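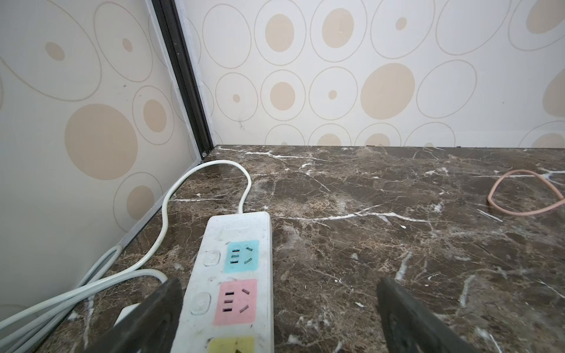

Between the fingers at Lestthorpe: one power strip, nothing in it yet.

I have been to a fair number of open days, and they usually follow a pattern. There is a parking lot with one sign too few, there is a lanyard, and there is a person who tells you the big machine is down today but was running beautifully yesterday. Wuvby got two of the three. The machine was running.

The company occupies the back half of a low building at Lestthorpe, past a tile warehouse and a place that restores pianos. Doors opened at 9 on a wet December morning, and the coffee was ready before the staff were, which I count in their favor. Visitors went through in groups of 6. Mine included two high school teachers, a man who had come for the piano place and stayed out of politeness, and a woman from a parts distributor called Grasso who asked better questions than the rest of us put together.

The tour proper starts with a corridor of framed patents and ends at the thing we had all come for, a work cell the staff call Skovis. It has two small arms in black and white, bolted to a rail along the front of a table, with aluminum rail along the walls. So far, so expected. What I had not expected was the decorating. The walls are covered in a creamy print of circles inside circles, the sort of thing my aunt had in her hallway in a decade she would now deny, and the table is done in brown marble pattern with white veins running all over it. I have stayed in hotels with less commitment to a theme.

The job for the day was chargers. Small pastel blocks have to be picked up, turned the right way around and pushed into a power strip, with all their cables along for the ride. Our guide, an engineer with a cold, explained that the company had spent its first year on boxes. Boxes were going very well. Then somebody's brother-in-law asked whether the arms could plug in a phone, and that was the end of the good times.

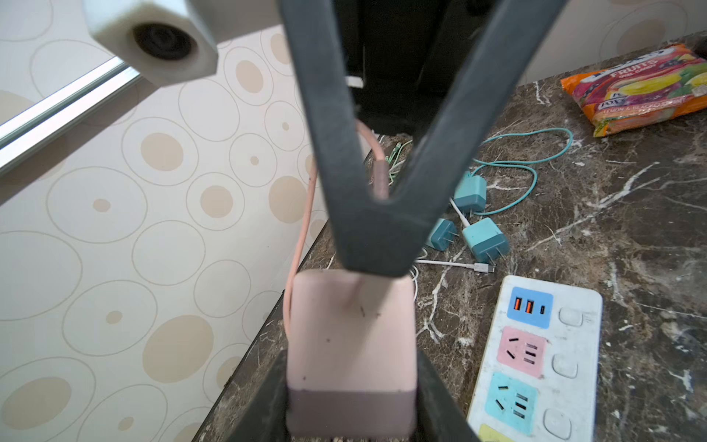
The trouble, she said, is that a plug is two problems wearing one coat. First you have to hold it, and it is smooth and rounded at the corners and has a cable pulling on it from whichever direction the cable prefers. Then you have to line up the prongs with slots that are hardly wider than the prongs themselves, and the gripper you are doing it with is blocking a good part of your view. People do it by feel, often in the dark behind a couch, while swearing. The arms at Lestthorpe have not been taught the swearing.

They work from examples. A person drives the arms through the task by hand, again and again, and the recordings go into training. Wuvby had collected 390 runs of the charger job by the time we visited and wants 900 before anyone makes claims about it. I liked that. I have sat through product launches built on a good deal less.

The woman from Grasso wanted to know what happens when a cable crosses over another cable. The guide blew her nose and said that it depended on the cable. Stiff ones can be nudged. Thin ones drape over everything and have to be treated as part of the furniture. She would not be drawn on a success rate, and when one of the teachers pressed her she offered him a cookie.

We were allowed a turn at driving. The controls are a smaller pair of arms that you move yourself, and the big pair copies you, so every tremor you own is on public display. I managed to pick up a charger and set it down facing the wrong way. The piano man, who had said nothing all morning, put his into the socket on the first try and went back to saying nothing.
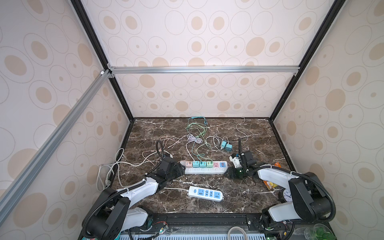

Sotiris Psarras

After the demonstration came the talk, in a meeting room with a projector that needed some persuading. It ran long and I will spare you most of it. The useful part was about clutter. Early on the team practiced with a bare table and one charger, and the arms got very good at a bare table and one charger. These days things get left lying about on purpose. There are more cables than any household needs, chargers in several colors, a second strip, a bag of snacks, a clock. The walls and tabletop are meant to be busy as well – so my aunt was ahead of her time.

I asked who would buy it. The answer was a little foggy, as it tends to be at this stage. Electronics testing was mentioned, where people spend whole shifts plugging in and unplugging, and so was home help for people whose hands no longer do what they are told. The second seemed to me a long way off and much the more interesting of the two.

Practical notes, should they do it again in the spring. Park by the tile warehouse and ignore the arrow. Ask for one of the earlier groups, as the driving session is the best part and it gets squeezed toward lunch. The sandwiches are fine. The lanyard has to be handed back at the desk, and they do check.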